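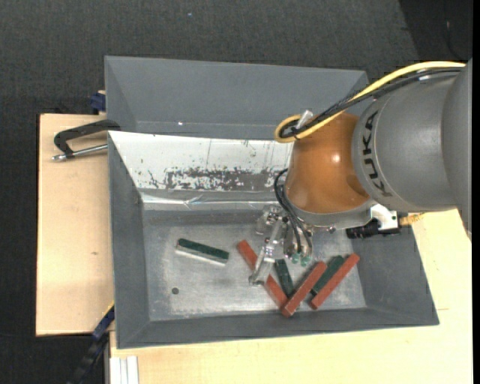

Bovwood wants you to believe that the audience killed "Skevside." The channel pulled the small-town drama in its second season, put out a statement thanking the fans, and has since let it be known that the decision came down to the numbers. A robot arm holding its tool over a gray bin of long, narrow blocks has the look of something with no opinions about the blocks, and that is how television executives like to describe themselves when a show goes away. The man I met last week used to be one of them. He worked in scheduling at Bovwood when "Skevside" was moved, moved again and then dropped, and he agreed to talk on the condition that I leave his name out.

I should say up front that I didn't go in as a believer. Former executives remember themselves as the one sane person in the room, and he got there within a few minutes of sitting down.

"I said at the time it was a mistake to take it off Tuesdays," he told me. "I said it in the meeting."

Did he put it in writing? He did not. "It wasn't that kind of place. You didn't send a memo telling your boss he was wrong."

What he does offer is a fairly detailed account of how the show was handled, and parts of it can be checked against old listings. The first season ran 13 episodes without a break. The second was also meant to run 13, and 12 of them aired, in three different time slots. The finale, which was shot, edited and listed in the guides, was replaced on the night by a repeat of a baking contest. It has never been shown in this country.

"People ask me if it was a bad episode," he said. "I've seen it. It's fine. It's better than a few of the ones we did air."

So why hold it back? His answer took a while and went through two coffees. Pristura, the company that made the show, had a deal under which a completed season triggered talks on a third. In his telling, someone in business affairs worked out that a season with one episode missing might not count as completed. He never saw the contract himself. When I asked how he knew, he said it was "common knowledge on the floor," which in my experience can mean anything from a signed page to a remark in an elevator.

Pristura did not answer my questions. Bovwood sent two sentences, the second of which wished me well with the article.

He was on firmer ground with the ratings. The line from Bovwood has always been that viewers walked away, and they did. His complaint is with the order of events.

"It held up until we moved it," he said. "Then we moved it against football, and it fell, and we said, look, it's falling. Then we moved it to Friday. Who did we think was home on Friday? The people who'd be home on Friday were never watching that show to begin with."

Fair enough, though I pointed out that plenty of dramas have survived a bad slot, and that the second season of "Skevside" had bigger problems than football. The murder plot in the first season was tight and a little mean. The second gave us a lost twin, a land deal that needed a lawyer to follow, and a lead character who spent five episodes in a hospital bed. I stopped watching somewhere in there myself, and no scheduler made me do it.

He laughed at that, then got a bit stiff. "The hospital thing was a contract issue with the actor. The writers did what they could."

Another contract issue. There seem to have been a lot of them.

Then there is the question of the revival. For months fan pages have been passing around the claim that Vukadinović, the streaming service, is going to pick up the show, put out the missing episode and order more. The petition has a logo now. There are T-shirts. The date going around for an announcement was Sunday, March 17, 2019, and as I finish this piece on that same evening, the service has announced a cooking series and a documentary on bridges.

I asked him whether there was ever anything to it.

"There was a lunch," he said.

A lunch?

"Somebody from Pristura had lunch with somebody from Vukadinović. That's real. I know the person who booked the table. But everybody has lunch with everybody. If every lunch turned into a show you'd need more channels."

He thinks the rumor is useful to nearly everyone involved. The producers get to look wanted, the streamer gets free attention from people who might subscribe, and Bovwood gets asked about somebody else's plans for a change. The only ones who lose anything are the fans – they have now been told to wait, by accounts with no names attached, more times than is decent.

I wondered what he was getting out of it. He left Bovwood on poor terms, he is working as a consultant, and he mentioned a book. When I brought this up he shrugged. "Sure, I'm annoyed with them. That doesn't make the Friday thing smart."

It doesn't. I believe him about Friday, and about football. I believe him less about the contract, at least until somebody shows me the page, and I don't believe he said a word in that meeting.

Before he left I asked what happens at the end of the missing episode, mostly to see if he had really watched it. He told me, in some detail, including who was driving the truck. I'm going to keep it to myself, in case the lunch went better than he thinks.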